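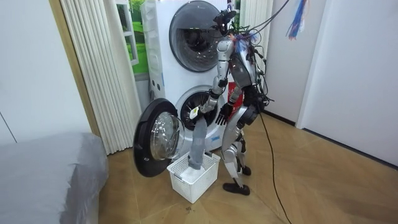
Can a Robot Really Do the Laundry?

You may have heard that robots will soon do all our chores. Maybe you even told your parents that you don't need to learn how to fold shirts. Hold on. Let's look at a student project first.

The robotics club in Ondham picked laundry for its project this year. They named the project Ullix. The plan sounded easy: get a robot to handle clothes at a front-loading washer. Some members thought they would be done by May. They were not.

Why is a sock so hard?

Think about a toy block. It has the same shape every time you pick it up. A sock doesn't. It hangs, twists, bunches up and hides inside other socks. The robot has a gripper on its right arm, and the gripper can hold a long gray sock by one end. Fine. But where is the other end? You know without thinking. A robot has to work it out from its sensors, and sometimes it gets that wrong.

Then there is the machine. A washer door swings out and takes up space. The opening is round, with a thick rubber rim. A robot that stands on two legs has to bend, look down, reach forward and not fall over, all at once.

How does it learn?

The club's robot learns from practice tries. The students saved 2000 tries and checked them one by one. They marked 1447 as good. That might sound like a lot, but would you be happy if your washer only worked that often? I wouldn't.

Questions to ask

When you see a video of a robot doing a chore, be a little fussy. Was it speeded up? Did a person steer the robot? How many tries did it take before the good one? Would it still work with a different basket, or with a bath towel? A short clip can't tell you -- you have to ask the people who made it.

The students in Ondham ask these things about their own robot. Their next test uses 40 pieces of clothing that the robot has never handled before. I think it will have trouble with the tights.

Until then, please pick up your own socks.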